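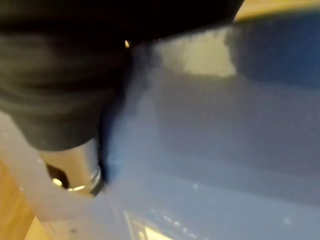 Houseboat hire at Plandosville – deposit question

ZarmeenaB
Started July 8, 2020
Looking at hiring from Prosard for 4 nights in March. They want a $900 bond up front plus fuel. Is that normal?? Last place we used only held 300 on the card. Don't want to get stung. Also can you swim off the back, kids will ask

R_Cuesta
Normal for the bigger boats. Got ours back in full, took 2 weeks. Read the fuel bit tho – you pay for what you burn and they don't hang about at the pump.

Arnar Kragh
Disagree, 900 is steep. Nalik do the same size boat and the bond is a third of that. Older boats, sure. Galley is tiny. But they float

R_Cuesta
Nalik also close the ramp at four and if you're late back its another night's charge. So not really cheaper is it

Arnar Kragh
Only if you're late. We weren't.

laerke_j
Swimming – yes off the back ladder, engine off obviously. Stay clear of the channel near the Brynjólfsdóttir jetty, ferry comes thru there and the wash is bigger than you'd think. Wear shoes on the ladder, rungs are rough on little feet

ZarmeenaB
Thanks both. Leaning Prosard just for the canopy, my neighbour's coming and he burns in ten minutes. Do they let you moor overnight anywhere or is it marked spots only? Couldn't find it in the paperwork they emailed
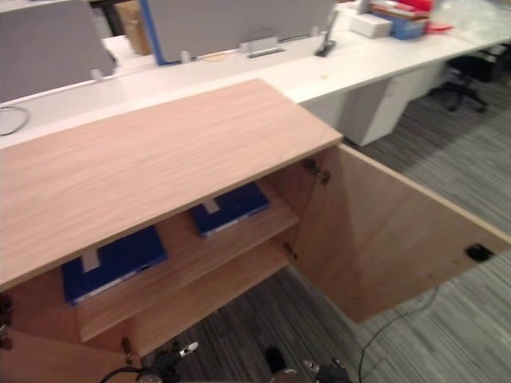
Ragnvald Løken
Marked spots only with Prosard, and the good ones on the east side go early. Be tied up by mid arvo. Nalik don't care as long as you're out of the channel.

Arnar Kragh
See. Nalik.

laerke_j
East side gets the wind tho. I'd go in behind the point, quieter, bit weedy. Bring a second rope, the ones on board were pretty manky when we went

ZarmeenaB
Ok ringing them tomorrow re the bond, will see if they'll take a card hold insted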